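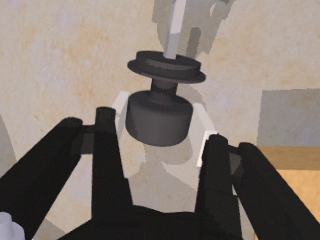 Simulation / Two-arm handover

Re: [sim-users] handover stalls at pregrasp, planner says goal in collision

On Tuesday, the original poster wrote:

> Hi all,
>
> Trying to get the spool handover running in Skallumer with the
> stock Fundari planner. White arm holds the part, black gripper
> comes in from the other side and is supposed to take it. Gets
> to pregrasp fine, fingers open, then stops. Log just says
> "goal state in collision" and it retries until the timeout.
>
> I turned the padding down, then turned it off. Same thing. If
> I delete the part from the planning world it moves right away
> but then of course it drives straight through it.
>
> Is this a planner bug or am I holding it wrong? Happy to send
> the config.

Not a planner bug, or not only. Had the same stall last May, took me way too long. Shot at the top is my wrist view at pregrasp, same setup as yours near enough. Black fingers open, spool just past the tips, white pads clamping it on both sides. That's exactly the pose where mine used to quit.

Couple things going on.

First, look at the shape of the part. Wide flange, skinny neck, fat lower cylinder. Default import in Skallumer makes ONE convex hull out of the mesh. So the neck is gone, filled in, and the planner thinks it's dealing with a solid plug as wide as the flange the whole way. Any grasp near the neck is dead before it starts. You want the decomposed version. In the part file:

collision_mode: decompose
max_hulls: 6

I tried 3 first since it's basically three stacked sections, but the flange rim came out lumpy and one hull bled into the neck. 6 is fine. 17 also works and is slow as anything, don't bother.

Second, and I think this is your actual problem — the allowed contact list. When the white gripper has the part, the part is attached to the white arm. So contact between spool and white pads is allowed, fine. But contact between spool and BLACK fingers isn't, since as far as the planner knows that's just some other robot's hand about to get hit. You have to allow it for the final approach only. And the two grippers get really close together in this handover. In my view the left inner finger already overlaps the bottom of the white pad behind it, and that's before closing. Overlap in the camera is only line of sight of course, so check the real distance in the contact viewer before you panic.

Do NOT allow finger to pad contact to make the error go away. I did. It plans beautifully and then the fingers close on the pads and you get a tug of war.

Order that works for me:

1. Plan to pregrasp with everything checked, padding on.
2. Allow black fingers vs. spool. Nothing else.
3. Straight line move in, 5 mm steps, no replanning in the middle.
4. Close, wait for contact on both sides.
5. Attach the part to the black arm, THEN open the white one.
6. Detach from white, back it off, put the contact list back how it was.

Step 6 is where people get bitten. If you forget to restore the list the next run looks great and means nothing.

Third thing, smaller. Check your grasp frame. The Arai exporter puts the origin at the top of the flange and the grasp sampler assumes the middle of the part. So all your candidate grasps are shifted up. Easy to miss becuase the preview draws the marker at the shifted spot and it looks reasonable. Turn on the axes for both and compare.

About the padding — turning it off shouldn't matter if the hull is the trouble, which matches what you saw. I'd put it back. With zero padding I got plans that grazed the table edge on the way in.

On perception, if you're feeding the pose from the wrist camera and not cheating with the sim pose: the dark spool against the beige background segments ok for me, but the lower cylinder goes pretty dark on its right side and my mask kept eating into it there. Pose tilts a bit, approach tilts with it. I cheat with the sim pose until the motion is solid and then swap the camera back in. Two problems at once is no fun.

Somebody on the Kurumano list had a patch that does the attach/detach swap in one call so there's no tick where the part belongs to neither arm. Haven't tried it with the current build. If your spool drops for a split second right at the swap, thats probably what you want.

Anyway yes please send the config. The part file and whatever you have for the contact list, don't need the whole scene. Also the log from the first failed attempt and not the retries, the first one names the pair of links that collide and the later ones don't.

Away from my desk till the afternoon, will look after that.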